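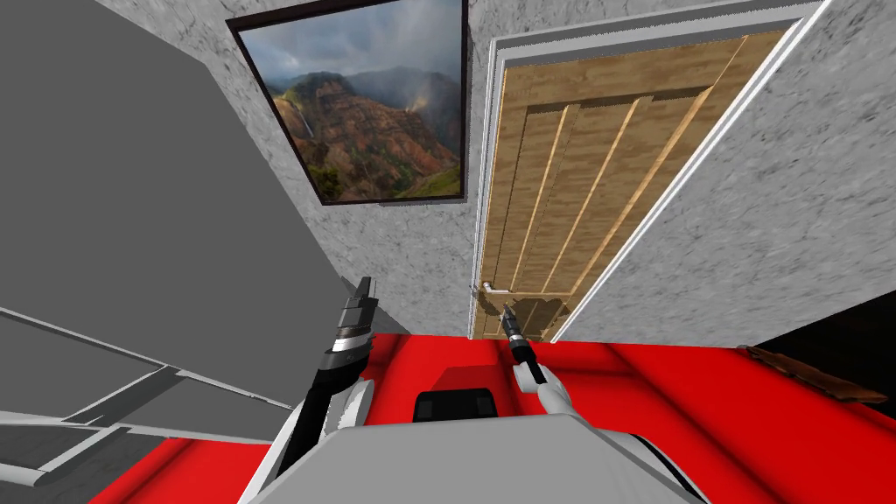
About Landura Trades Training

Landura is a private trade school for adults. We teach residential wiring, plumbing, sheet metal and commercial refrigeration, and we run the classroom portion of apprenticeships for employers who do not have their own instructors.

The school opened as a single evening course in residential wiring. Plumbing came next, and the daytime programs followed when we moved to the Padilla Street building. Refrigeration is our newest program and has its own shop on the ground floor.

As of January 21, 2025, 2527 people have completed a program with us. Of those, 1337 came through an employer and 423 already held a certificate in another trade.

How the programs work

Students can enroll in January or at the midyear intake. Day classes run for 16 weeks, evening classes for 30. Both cover the same material and end with the same written and practical tests. Attendance is recorded at every session, and apprentices can ask for a copy of their hours at the front office.

Our instructors have all worked in the trade they teach. Most still take jobs between terms – the code changes often enough that we prefer it that way.

Working with employers

Employers can reserve seats for their apprentices or ask us to teach a course at their own site. Lolluleck Mechanical has sent apprentices to us every year since the plumbing program began. Stesia, a building services contractor, uses our refrigeration shop for its yearly refresher course.

Tuition and admission

Tuition for a day program is $3000, including books but not hand tools. Applicants need to be 18 or older and have a high school diploma or equivalent. There is a short math test – fractions, basic algebra and reading a tape measure – and it can be retaken once.

The office is open from 8 a.m. to 6 p.m. while classes are in session.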